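The case against the tidy desk

Nahom Mersha
2019-03-01

Every December the same piece of advice comes around again, and by March most people who took it have given up. Clear your desk and you'll clear your head. Buy a rack, a tray, a riser, a set of little drawers. Give every paper clip an address. I have read this advice in magazines, on the backs of packages and in a handout from a former employer, and I've followed it often enough to have an opinion. I think it mostly sells small boxes.

The latest round started when the office I share took delivery of a batch of desk goods from Vila, a shop that sells furniture and what it calls "calm storage." The tenants' newsletter said the goods would be "available to all members to support focused work." There were laptop stands, cable clips, and a number of wooden organizers with slots. I was told the organizers were 40 dollars each. I asked what was supposed to go in the slots and was told that was up to me.

That answer has bothered me for weeks. A coat rack doesn't need explaining. Neither does a wastebasket. When somebody hands you a thing with a dozen openings and says the contents are up to you, they've handed you a chore. Now you have to find objects that are the right size, and if you don't own them you'll go and get them. I know a woman who bought index cards for this purpose. She writes nothing on them.

Let me be fair to the other side for a moment. Some desks really are a misery. I once worked at a translation bureau called Lumer where my neighbor kept 6 staplers, only one of which worked, and we both lost time to it. Nobody could call that a system. If you spend part of every morning hunting for the same charger, then yes, put the charger somewhere and keep it there. I've no quarrel with hooks or with drawers. Drawers are excellent, and I notice that the desks we're now sold hardly ever have them.

That is my first real complaint. The old office desk was a heavy, ugly thing with deep drawers on both sides, and everything you owned went into it at the end of the day. Then the drawers went away, and we got a flat top on legs, which is cheaper to make and easier to ship. A few years later the same catalogs began offering boxes to put on top of it. We paid once to have the storage removed and are paying again to have a smaller amount of it returned, this time on the surface where we're meant to be working.

My second complaint is about the laptop stand. I use one, and my neck is grateful. But a stand puts the keyboard at a slope and a height that suits few wrists, so you buy a second keyboard, and then a mouse, and then a mat for the mouse. The stand also makes a gap underneath, and a gap on a desk is an invitation. Mine has held mail, half a sandwich and a library book that cost me more in fines than I care to print.

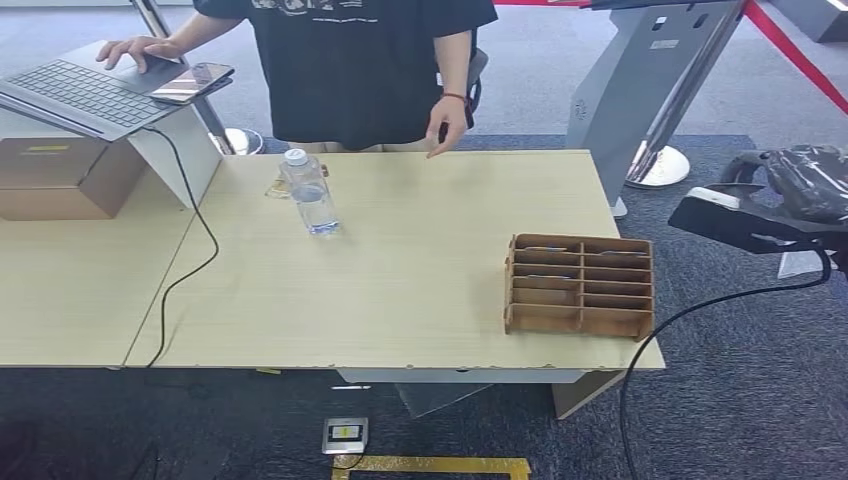 Two tables pushed together, with the laptop up on its stand and the slotted organizer over on the right.

Look at where the everyday things have landed. The phone is on the laptop. The water bottle is out on the open table, within reach, as a water bottle should be. A cardboard box has settled under the stand, and the cable goes across the join between the tables and over the front edge by the shortest route. I'd call this a perfectly good desk. The pieces I would defend are the bottle and the box. One of them you drink from, and the other will hold whatever you drop in it without asking you to cut your life into strips.

People who sell organizers would want to fix that cable. They'd have it clipped, sleeved and led around the back, and it would look very nice until the day the laptop had to go to a meeting. I lived with clipped cables for a whole winter. Getting the plug out meant kneeling down, and getting it back meant kneeling down again with a flashlight. I've since let mine hang. It's true that a hanging cable can catch a foot, and if you have small children or a nervous dog you should ignore me on this point.

What about the science? I hear that one a lot. There's always a study, and the person quoting it can never remember who did it or what was measured. I don't doubt that a room full of junk wears people down. I do doubt that you can get from there to a wooden rack. The leap is made very quickly, usually in the space between the heading and the price.

I also don't care for the moral tone. Last year a consultant from a firm called Ayele gave a lunchtime talk in our building and asked us to think about what our desks were "saying." I looked at mine afterward. It was saying that I had a deadline and a cold. She charged the building 300 dollars for the hour and left behind a checklist of almost 125 items, which went on my desk, under the mail.

There is a kind of tidying I believe in, and it costs nothing. At the end of the day, carry the cups to the sink. Throw out what's dead. Put the rest in one pile, with tomorrow's work on top. A shoebox is fine for pens. My grandfather ran the accounts of a bakery, Fleramura, out of two shoeboxes and a nail in the wall, and he could put his hand on any bill you named while you were still naming it. He knew where things were because he had put them there himself. A rack won't do that part for you, whatever it's made of.

I'm told the organizers are popular and that a second order is being considered. Before it goes in, I'd like somebody to walk through the office on an ordinary afternoon and see what people have put in the ones we've got. If they're full of things that get used, I'll withdraw all of the above and take one myself. Otherwise I'd like the money spent on a decent set of drawers, the kind with a lock.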